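Rolled, Folded or Shoved: Storing Textured Cloth in a Shared Kitchen

Edem Aidoo and Celina Baran
Household Materials, term project report
Submitted 9/21/21

1. Background

The kitchen on the second floor of Zalewska House has one counter, one drawer that opens and one drawer that used to. Everything made of cloth goes into the first drawer. By the middle of April it held tea towels, grip mats, two aprons, a bath mat with no known bath and a quantity of knobbly fabric that each resident believed belonged to another resident. The drawer could be closed with a hip.

Our course asked for a study of "a material in everyday use." Several of our classmates chose concrete. We chose the drawer, or more exactly the bumpy cloth in it, which was taking up far more than its share. Flat tea towels stack like paper. Cloth with a raised surface behaves more like a family at a holiday dinner: the pieces catch on each other, refuse to lie down and leave gaps that can't be used for anything.

We wanted to know whether there was a better way to put it away, and whether anyone we lived with could be persuaded to do it.

2. What we were working with

We emptied the drawer onto the counter and pulled out everything with a raised texture. That gave us 17 pieces with a combined weight of 1,267 grams on Celina's kitchen scale, a Zarton that reads in single grams and beeps at you for leaning on the counter.

The pieces fell into three rough groups. The first was thin grip matting, the sort that goes under a chopping board. The second was waffle-weave dishcloths, some of them thin enough to read through. The third was the trouble group, thicker cloth with dense rows of small nubs and an edging strip, which we called "the dotted ones" for want of a proper name. We looked for one. Depending on the shop, the same stuff is a drying mat, a bubble cloth or a "textured surface companion," and we weren't going to write that last one more than once.

The dotted ones mostly come in browns and tans. One has a pale peach band where the nubs fade almost to nothing, and a darker tan border. We mention it because it became our test piece for most of section 4. It was big enough to be annoying and easy to tell apart from the others. It's also the one that Edem's roommate had been using as a place to put his keys.

3. Method

We compared three ways of storing each piece:

Folded. In half, in half again, and once more if it would go.

Rolled. From the short end, as tightly as could be done without swearing.

Shoved. Placed in the container in whatever shape it arrived in. This was the existing house method and served as our control.

For the container we left the drawer out of it. Its runners are bent, and measuring anything in there would have been a study of the runners. We used a Pendby basket, mint green, with rows of round holes punched in the side. It has a hard rim and straight walls, and we could mark the fill height on the side with tape. The holes also let air through, which mattered to us more as the project went on (see section 5).

For each method we filled the basket with all the textured pieces, marked the height, emptied it, shuffled the pieces and did it again. We did this five times per method. We then asked housemates to take out one named piece without tipping the basket over, and timed them.

All of the folding and rolling was done on the kitchen counter, a gray mottled surface with lighter veins running through it. Celina would like it recorded that small beige objects placed on a surface like that are very easy to find, while gray ones are gone for good. We lost a gray dishcloth on it for most of an afternoon.

4. Results

4.1 Height in the basket

Shoving came last, to the distress of its supporters. The heap rose over the rim every time and on the fourth run part of it fell off and had to be chased. Folding brought everything below the rim. Rolling brought it lower again, but only when the rolls were stood on end and packed against each other. Laid flat, the rolls did no better than the folds and looked like a tray of sausage rolls.

The textured surface turned out to help here. We had expected the nubs to be a nuisance in a roll, and with the first turn they are, as the cloth wants to spring open. After two turns the bumps begin to catch on the layer beneath and the roll holds itself. The waffle-weave cloths did this weakly. The dotted ones did it so well that no elastic was needed. The grip matting did it too well and had to be peeled.

4.2 The edging problem

The border strip is stiffer than the cloth it goes around. In a fold, the strip ends up doubled at the corners and makes a thick lump, and three or four lumps on top of each other tilt the whole stack. In a roll, the strip travels up the side in a spiral and ends in a rim at the top where the cloth turns over. This rim is slightly rounded and makes a good handle. We did not plan for it and we take full credit.

Rolling on an angle gives a shape with a narrow end and a wide end, like an ice cream cone. We got there by accident, through Edem's inability to line up two edges, and then tested it on purpose. A cone goes into a gap that a straight roll won't, and it can be picked up by the point. The drawback is that cones don't stack. We used them for the last few pieces only.

4.3 Getting one out again

Rolls on end won easily. People could see the top of each piece, pinch it and lift. With folds, they had to raise the stack to see what was underneath, and most of them put the stack back worse than they found it. With shoving, the quickest person was the one who tipped the basket out on the counter, which we had told him not to do. His time was disallowed. He has appealed.

5. Damp

This was outside our original question, but it came up on the second day and would not go away. Cloth with a raised surface holds water between the bumps. If it's rolled before it is properly dry, the middle of the roll stays damp long after the outside feels fine. We left one roll for 12 days to see what would happen. We can report that it happened. The cloth was washed twice and has since been reassigned to floor duty.

Our advice would be to hang the piece until the thickest part of the edging feels dry, and only then roll it. The holes in the basket help a bit with cloth that is nearly there. They don't help with cloth that has just been used to mop up soup, a distinction some of our readers on the second floor may want to go over again.

6. Limits of the study

The house isn't a laboratory. The basket was borrowed during run three and came back with onions in it. Our timings depend on who was in the kitchen, and our slowest retrieval was by someone who was also on the phone to her bank. We tested a single size of basket. The Lorkov Road residence has a deeper one, and we were offered the use of it, but it would have meant carrying all the cloth across campus in the rain, and by then we had opinions about damp.

We also had a word limit of 4,000 and have come in well under it, for which our marker is welcome.

7. What the kitchen does now

The basket lives on the counter, against the wall. The dotted ones stand up in it, rolled, with the peach-banded one at the front because it's used the most. The drawer holds tea towels and closes with one finger. Compliance on the floor is mixed. Two housemates roll, one folds out of principle, and one continues to shove, though he now does it with a look of apology.

We put a short set of directions on the fridge. Lay the cloth flat with the nubs facing up. Turn in the short end and roll toward yourself, keeping the border on the left. When you get to the end, pinch the bottom and stand it in the basket. Somebody has added "or don't" in pen, and we have left it there as feedback.
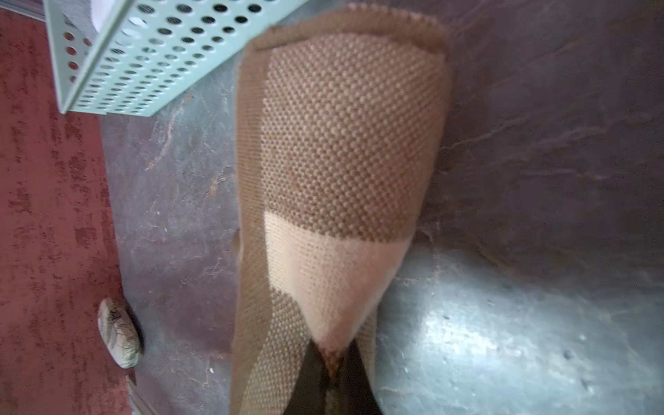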